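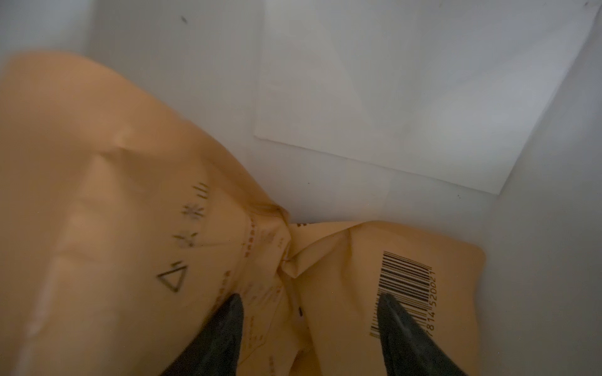
Groceries are the chore I get the most mail on, more than ironing, more than the oven, and lately half the letters want to know when a machine is going to do it for us. My short reply is that unpacking and packing a shopping bag is much harder than it looks, and the long reply is the rest of this page, so put the kettle on. Think of what your own hands do with a floppy plastic bag. A rigid tin has one shape, and once you've worked out where to hold it you're done for life. A crumpled orange bag twisted into a tight knot of creases in the middle has a new shape every time you look at it, and the barcode ends up on whatever angle it fancies. Two stiff fingers have to find a fold, close on it, and hope the fold is attached to the rest!

I've been reading up on this since December, when my sister-in-law asked me which robot she should buy for the pantry (she has a Prondar for the floors and adores it). The floors are more or less sorted, I'd say. A Prondar will set you back $2,690 and it does under the beds, and under the beds is where I most want help. Windows are getting there too. The Climby that goes up our sliding door leaves a smear at the bottom corner that I wipe off with a bit of old flannelette, and I don't mind that at all. But floors and windows stay put, and they're flat. Soft packets in a deep paper bag are another matter altogether.

Reaching down inside is the awkward bit. The sides fold in, the light is poor, things slide over one another, and shiny lolly bags throw glare in every direction, so even a person does it mostly by feel.

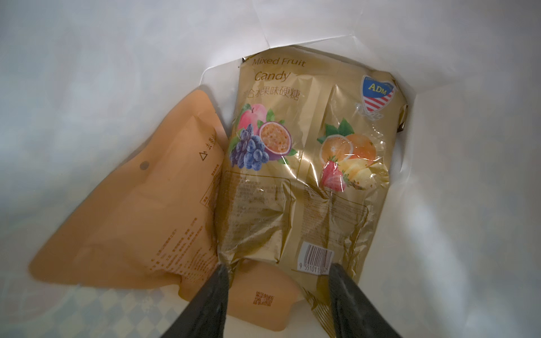
Gearóid Quinlan wrote to say that I was being too gloomy, and that the trick is to stop asking the machine to cope with our mess and start packing as if somebody clumsy were going to unpack. He has been doing it that way for his mum, whose hands are sore in the mornings, and he reckons whatever suits a sore hand will suit a gripper. He stands everything on its end, puts the big bags at the back and never lays a flat pouch under a heavy one.

Well, I tried it, and I have to give it to him, it's a lovely way to pack a bag whether or not you ever own a robot. So, the tips, his and mine mixed together:

Fold the top of a paper bag outward before you fill it. A bag that gapes is easier for everyone, and the handles hang outside where they won't catch.

Keep it on a plain, pale bench if you can. Dark packets show up, and so do the little ones that roll away.

Flat pouches go down the side, upright, with the stiff seam at the top. The seam is the best handle on any packet. If you pinch the middle you get a handful of air and plastic and the contents run off to either end.

Leave a gap. I used to pack bags to the brim out of pride. Two fingers' width beside each packet is plenty, and you'll stop tearing corners.

Snack bags on top, always. My husband still puts the chips under the potatoes.

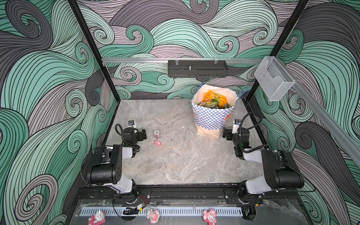 The other thing I'd say is to clear a proper space before you start, with edges to it. Anything that wanders off the bench is lost to a machine and quite often lost to me as well. I use a big Lernska tray with a lip, 91 cm long, and I bought a second one for the laundry that says 92 on the label and won't sit inside the first. Measure before you buy two! Put the tray down first, stand the bag towards the back of it, and keep the front half free for whatever comes out.

As for two arms against one, I've come round to two. Try emptying a shopping bag with a hand behind your back and you'll see what I mean, the bag comes along with the packet and you end up using your chin. One to steady, one to lift. It's slow if you have to think about it, and a machine has to think about it every time, but it gets the packet out. 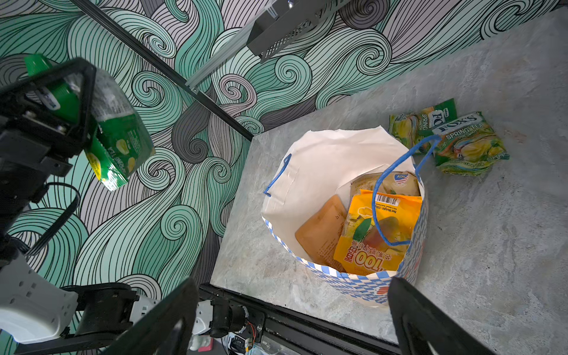 Spring Tea lollies: one packet in the gripper, two still on the tabletop beside the bag.

So, would I buy one for the pantry? Not this year. Declan Ní Chonaill swears by his Azar, a little cart that follows him from the car to the kitchen with the shopping on it, and I can see the sense in that, since the carrying is what does my back in. It doesn't put a thing away, mind you. If you're tempted by any of them, ask in the shop to see it pick up something soft and wrinkled that you've brought in yourself, preferably a half-empty bag of rice. Five minutes of that will tell you more than the brochure will.

Next time I'm doing tea towels, and whether to fold in thirds or quarters. Letters by Wednesday, please, and do say what size your drawer is.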